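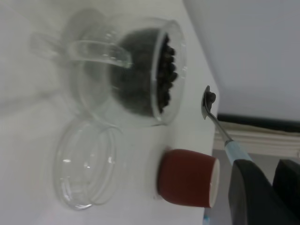
Measuring Whole Beans From a Glass Cup

October 14, 2020

The storage note in the August issue dealt with bags and tins. The present item covers the step after that: keeping one day's beans in a lidded glass cup on the counter and taking doses from it by spoon. The procedure applies to all Valis whole-bean coffees and was written up using Holovko, the dark roast packed at our Dridville site.

Cup

A double-walled cup with a clear lid is suitable. The double wall has no benefit for dry beans, and a single-walled cup of the same inner volume will serve equally well. What matters is the inner chamber. On a double-walled cup it is smaller than the outside suggests, and customers who order by outside diameter regularly find that a full day's supply does not fit.

Fill with 80 grams or less. If the beans stand in a mound at the rim, the spoon will push some over the edge on entry. A mound is acceptable for the first dose if the spoon goes in slowly and near the side, but leveling the beans below the rim is easier. Surplus goes back in the bag.

With a glass cup lying on its side, beans settle along the lower wall and crowd the opening. Some customers dose from a cup in this position on purpose, as the spoon can enter almost level. It works with a part-filled cup only. Put a folded cloth under the cup to stop it rolling, and keep the handle turned up or away from the spoon.

Spoon

Use a small metal spoon with a shallow bowl and a thin shaft. A plastic or coated handle makes no difference to the dose. Deep measuring scoops are too wide for most inner chambers and tend to strike the rim.

A spoon of this type lifts a few beans at a time. This is slow for a full pot and about right for trimming a dose to the gram. For larger amounts, pour from the cup to near the target weight and finish with the spoon.
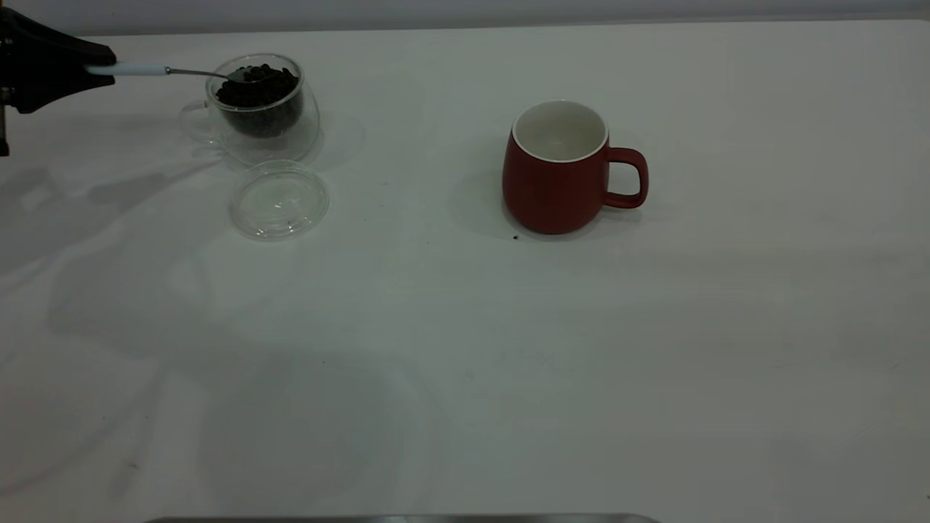 Taking a Dose

1. Remove the lid and lay it flat on the table, clear of the cup. It should not lean on the glass, where it will slide when the cup is moved.

2. Place the receiving cup on the scale and set the scale to zero. Any small opaque cup with a light interior will do – dark beans left at the bottom are easier to see against white.

3. Hold the spoon close to horizontal and enter the pile from the top, at one side. Pushing straight down from the center displaces more beans than it lifts.

4. Raise the spoon clear of the rim before moving it sideways.

5. Read the weight, adjust, and replace the lid.

Scale

The Climus pocket scale listed in the current catalog reads in steps of 0.1 gram. Allow the reading to settle after each spoonful. Single beans dropped one after another may not register on small scales until the total changes by more than one step – lift the receiving cup and set it down again to force a new reading.

Cleaning

Dark roasts leave a film of oil on glass. Wash the cup and lid with warm water and plain dish soap at the end of the day and dry completely before refilling. Check the lid for trapped water under the raised edge.

Stock and Orders

Holovko is available in 299-gram bags. Dridville packed 3,843 bags in August, and current orders ship within 2 working days. Replacement lids are sold separately; please give the inner diameter of the cup in millimeters when ordering.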